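Tinard opens its Minley workshop to gather repair examples for robot learning

MINLEY, May – Tinard is happy to share that its workshop in Minley has begun gathering hands-on examples of desktop computer repair, which will be used to teach a learning system how to help with the patient, fiddly work of taking old machines apart and putting them back together. The project is a joint effort with Csizmadia, the family-run refurbishing firm in Skemenbridge, whose technicians have been generous with their time, their spare parts and a great many stories about stubborn screws.

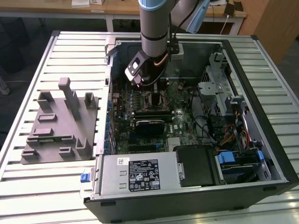 Each example is a complete attempt at one small job, guided from start to finish by a person who knows the work well. Operators take turns of 30 minutes and then hand over to a colleague, and there are 8 of them trained so far, with more joining over the summer. Attempts that go wrong are kept too, with a short note from the operator, as the team feels there is a good deal to be learned from a fumble.

"I have been fixing computers for most of my working life, and I had never once thought about how I hold a memory module until I had to show it to a robot," said Máté Szilágyi, who leads the operators at Tinard. "It makes you slow down – and I think it has made all of us a little better at the job, too!"

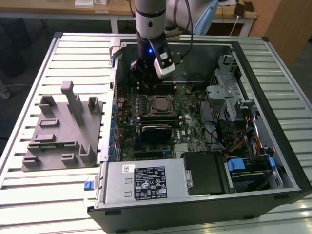 Memory was the natural place to begin, and the team spent a good part of the spring talking over which jobs should follow it. Csizmadia's technicians asked for work that comes up on their own benches every week, so the list grew to five tasks, all of them done with the tower lying on its side and its insides facing up. With the gripper over the memory slots, the processor socket sits just below it and the graphics card below that, so operators must mind the neighboring parts as they go.

"We are in no hurry," said Enikő Gál, project lead at Tinard. "We would much sooner have a modest collection that we are proud of, and our friends in Skemenbridge feel the same way."

The first round of gathering will run for four months. Repair shops that would like to suggest a task, or simply stop by for a look, are warmly invited to contact the Tinard office in Minley.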